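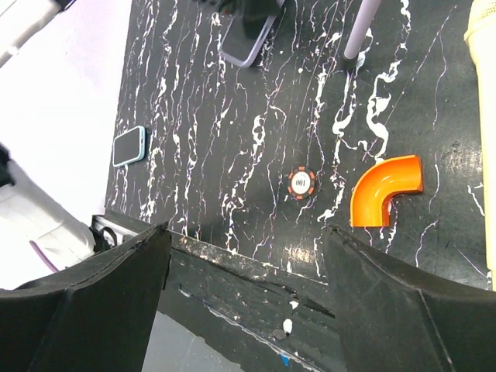 April, notebook 14, the dye and paper bench

Started before 8 this morning because the size bath needs a good long warm-up and I wanted the room to myself for the first pull. Coffee first, then the carrageenan, which I made up last night and left in the fridge. It had gone a bit thick on me. I thinned it with distilled water, a splash at a time, until it ran off the spoon like heavy cream, and then let it come up to room temperature while I mixed colors.

The whole point of this week is the Beltevon order. They want endpapers for a short run of bound journals, black ground, pale veins, nothing too busy, and they want all of them to look like they came from the same afternoon. Marbled paper does not like being told that! Each sheet is a one-off by nature, and the best I can do is keep the bath, the ox gall and my own hands as steady as possible and then sort the results into families afterward.

Colors. The black is the same carbon black as in March, ground a little longer. The white is the titanium from the big tub (the lid is cracked, somebody please order another, I keep forgetting). For the third color I've been fighting with a grayish violet that looks lovely wet and then dries to something like old dishwater. Today I put in a drop more of the red and less of the blue and it behaved better. I've written the proportions on the tape on the jar. Please do not wash that jar.

First sheet: terrible. The white sank. I always forget that white is heavy and needs more gall than I think it does, and I always find out on the first sheet. Added two drops, stirred, skimmed the bath with newspaper, tried again. Second sheet, still some sinking at the far corner. Third sheet was the first one I'd show to anybody. Long loose veins, some breaking down to threads, good open areas of black between them. I got that by dropping the white in a line with the whisk and then pulling the stylus toward me just once, slowly, and leaving it alone. Leaving it alone is the hard part for me, I'm a fiddler.

Temperature in the room was a problem by late morning. Once the sun comes around to the skylight the bath warms up and the drops spread too far, so you get big flat puddles with no character. I pulled the blind and that helped for a while. I'd like to try the whole thing in the evening next time, or at least start at 6. Does anyone else want the bench in the mornings? Write it on the door if so.

Paper notes. We have three kinds in the drawer and they really are not the same, whatever the label says. The Faller text weight takes alum beautifully and lies down on the bath without trapping air. The heavier Faller sheet is nicer to hold but it fights back, and I got bubbles on nearly every one, those little white moons where the color never touched. The stuff in the brown wrapper with no name on it is too soft. It pilled when I rinsed it. I've moved it to the bottom of the drawer for test pulls and wiping up.

Alum: I sponged on a fresh batch yesterday afternoon and stacked the sheets under a board while they were still damp. They need to be used within a day or so or the alum starts to do odd things to the fibers (the February disaster, pages 30 and on, with the sheets that crumbled along the fold). So anything left over from this stack goes in the scrap box tonight, no exceptions, even though it hurts.

By lunch I had 81 sheets through the tray counting the rejects. I'm counting this time only because Beltevon pays by the sheet and I need to know my waste. The rejects are in the blue folder. Some of them are rejects for this job only and would make great box linings, so have a look before you recycle anything.

After lunch I tried the thing I'd read about in the Bhattacharjee booklet, where you lay the sheet down with a tiny rocking motion to get shaded stripes. Spanish wave, basically, but gentler. It looked fantastic on scrap and then I couldn't do it twice. My stripes came out wide at one end and bunched at the other. I think it's my left hand lagging behind. Practiced the motion dry for a while, sheet in the air, feeling a bit silly, and then got two decent ones in a row. Not for the order, they asked for plain veins, but I want to keep at it. It would be gorgeous on the Flevedus slipcases if that job ever comes back to life.

Rinsing: the hose head is still dribbling, so I went back to pouring from the pitcher, top edge first, board tilted. It's slower but I lost no color at all, so maybe I'll stay with the pitcher. Let the runoff go into the bucket and not the sink, the drain is slow again and the black leaves a ring.

Drying on the lines by 3. I hung them by one long edge, and next time I want more space between them, two kissed and I had to peel them apart. You can see it in the corner of one, a sort of ghost of its neighbor. Kind of pretty. I kept it.

Something I noticed while they were hanging. The violet only shows up next to the white. On its own against the black it just vanishes, and I'd been adding more and more of it all morning wondering where it was going! So for the next batch I'll drop the violet first, very little, and then put white in the middle of each drop so it gets pushed out to a rim. I tried this on one of the last pulls and it gave a soft pale edge along the white, very thin, exactly what I was after. Should have thought of it hours ago.

Cleanup. Bath poured off, tray wiped, combs in vinegar water. I saved one jar of size in the fridge, labeled, good for a couple of days at most. If it smells, toss it.

To do before the next session:
new lid or new tub for the white
press the dry sheets overnight, glassine between, the heavy board plus both bricks
burnish one with wax and one without, then compare for rub-off on a white cloth
send Beltevon three samples under their order number, 608, and ask if the violet is too strong
fix the blind so it stays down
more newspaper, we're nearly out of the skimming strips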